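Folding on the bed

Folding on the bed is the household habit of using a made or half-made bed as the work surface for sorting, smoothing and folding clean laundry. It goes by a few other names. My grandmother called it "doing the pile," and a lot of people just say "folding" and assume you know where. I've kept this page going on the wiki for a good while now, and it has grown from six lines into something I'm pretty fond of, so please add to it if your family does things differently (they all do!).

Why the bed

A bed is usually the biggest flat surface in a home that isn't the floor. It sits at a decent height for sorting, it's soft, and in most bedrooms the closet is only a step or two away. A kitchen table is firmer and gives you sharper creases, but you have to clear it first and then carry everything back down the hall. I've folded at a table maybe 14 times in my life and every one of those times I was a guest in somebody else's house.

The downside is your back. Beds are lower than counters, and if you bend over one for a whole week's wash you'll feel it. Kneeling on a cushion helps. So does sitting on the bed itself, though then you're using up your own workspace.

The sheet underneath

Most people who fold this way leave the fitted sheet on and push the covers to one side. A plain, light sheet is easiest to work on, and dark laundry really stands out on it — edges, corners, bits of lint, everything. A busy patterned sheet hides all of that. There's a fair amount of argument about whether the bed should be fully made first. The older household guides I own say yes, with the bedspread on. I say that's how you end up with fuzz all over the bedspread.

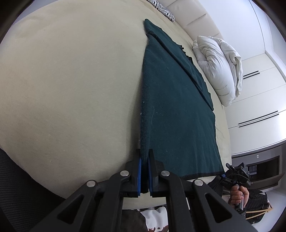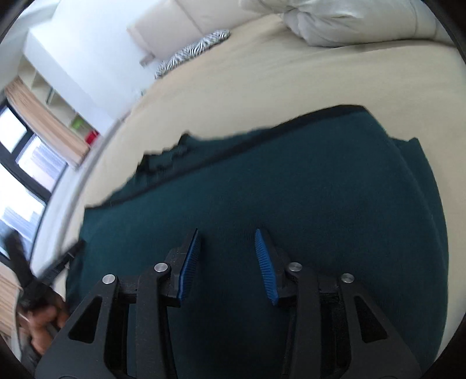
Spreading out comes first, and it's the step most people rush. You want the piece lying as flat as it will go before you make any fold at all, with the layers pulled apart so you know what you're dealing with. A dark green piece on a pale sheet makes this easy to judge, as you can follow the edges and spot where a second layer of the cloth lies beyond or on top of the first. Run your palm from the middle outward and do the corners last. If a hem has bunched up, take hold of it and tug it straight, then smooth again.

Folding methods

The halves method is the one nearly everybody learns first. Edge to edge, then edge to edge again, until it's the size of your shelf. It's quick and it stacks well, but you get a hard line right down the center of a shirt.

Thirds takes slightly more care. You bring one long side in, lay the other over it, then fold up from the bottom. Towels done in thirds look nicer on a shelf, with the rounded side facing out. I was taught this by Dušan Brabec, who lived downstairs from me and folded everything he owned to the width of a Polák catalog. I still do my towels that way, minus the catalog.

Rolling is popular for travel and for knits. It's hard to do well on a soft mattress, which sinks under your hands — press down with a forearm as you go.

Sorting and stacking

Stacks wobble on a mattress, so keep them low. I stop at 8 pieces for T-shirts and fewer for towels. Some people use a board to give themselves a firm patch; mine is a Plovgate shelf left over from a bookcase, and it works great for dress shirts. Stacks go along the foot of the bed in the order they'll be put away.

Socks are a separate subject and have their own page.

Common problems

Static is worst in winter. Lint shows most on dark cloth and comes off easily with a slightly damp hand. Stretchy knits creep back out of shape if you pull them too hard, so pat them flat and leave the tugging for towels and woven things. And don't leave the stacks there until bedtime. They go on the chair, and then you're dressing from the chair until July.

See also: Airing cupboards; Fitted sheets, folding of; Sock pairing; The chair

Page last edited 31 Oct 2023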